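Home | Posts | Club Notes | Parts List | Contact

Club night, long one

ok quick writeup before I forget all of it. Bench night ran till past 11 pm and I have class at 8 so this is going to be choppy.

For anybody new: we're the student robotics club, we have one table with an arm on each side, and in June we go to the Plelterora challenge. Every team gets the same kind of tasks. Pick up small stuff, put it where it goes, don't drop it. Sounds like kindergarten. It is not kindergarten.

Team name is still Multwood. Came from a typo on the first sign-up form and now it's on the shirts so there we are.

Tonight was mostly pill bottles. Task card says bottles start standing on the table and end up standing in a holder. Knock one over and you lose the points for that bottle, even if you stand it back up again. The fingers come in from the side, low, and the gap isn't generous. I wrote the approach code in September and I'd like to have a word with whoever I was in September. It comes in at an angle that only makes sense if you never look at the wrist view.

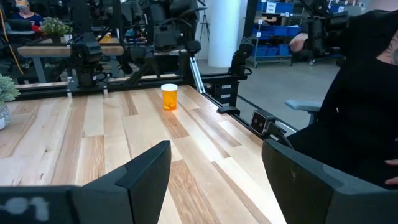
Ehsan Warraich thinks we should stop touching the approach angle and slow down the last bit of the move instead, maybe half speed, then close. His argument is that every time we change the angle we break something that worked the week before. Fair. I changed it anyway, he changed it back, we ended up on his version with my gripper timing. That's club for you.

Other stuff from the first half of the evening:

Cable on the left arm got re-tied. Again.
Calibration file is now in the shared folder, the real one. Please delete your copies. I found 3 different ones and none of them agreed.
Log names have to have your initials. I spent way too long reading somebody's log thinking it was mine.

Then food, then the egg carton task. I like this one better. White balls for eggs, orange carton, two arms, and you're scored on the balls that end up in cups. The trouble is the carton wants to move whenever you do anything near it. One arm has to mind the carton while the other deals with the balls, and our two arms have never been good at waiting for each other. The wait logic is basicaly a flag and a sleep. I know. It's on the list.
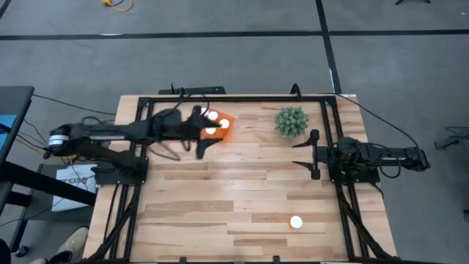
Filed under: Club Notes / Build Season

Scoring, since two people asked me in the hallway. Best possible is 70 for the table round. Bottles are worth more than eggs, and there's a bonus if you finish both without a human reaching in. We have never gotten the bonus. Last year we lost it with one bottle left when I grabbed something out of pure reflex, and yes I still think about it.

Niltum (the other school in our bracket) put up their practice notes and they're running almost everything with one arm, second one just parked. Slower but nothing ever collides. I keep going back and forth on if we should copy that for the bottles. Two arms is more fun to write. One arm is less to go wrong at 9 in the morning in a gym with bad wifi.

Back on bottles for the last hour. We set up the orange holder and more than one bottle this time, closer to what the card asks for. The thing I want to fix next is the spacing inside the holder – when the bottles sit side by side there isn't much room for a finger to open, so the order you place them in matters a lot more than I figured. Start at the far side and work back, I think. Needs a real test.

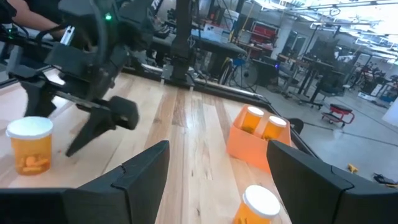 Stępień would like everyone to know that the order should go in the config and not in the code, and that this was already agreed to at the last meeting, and that it's in the notes. It is in the notes. I checked. Moving it tomorrow.

To do before next time: order in config, proper wait between arms, spare finger pads, find the good hex key. If you have the good hex key please just put it back, no questions.

ok bed

3 comments

mara_k: Is the bonus all or nothing? our team read it as partial if only one task is hands free

dlo: One arm for bottles, two for eggs. Decide it now and quit switching, you'll thank yourself in June

Ehsan Warraich: half speed. that's all I'm going to say

Older posts | Newer posts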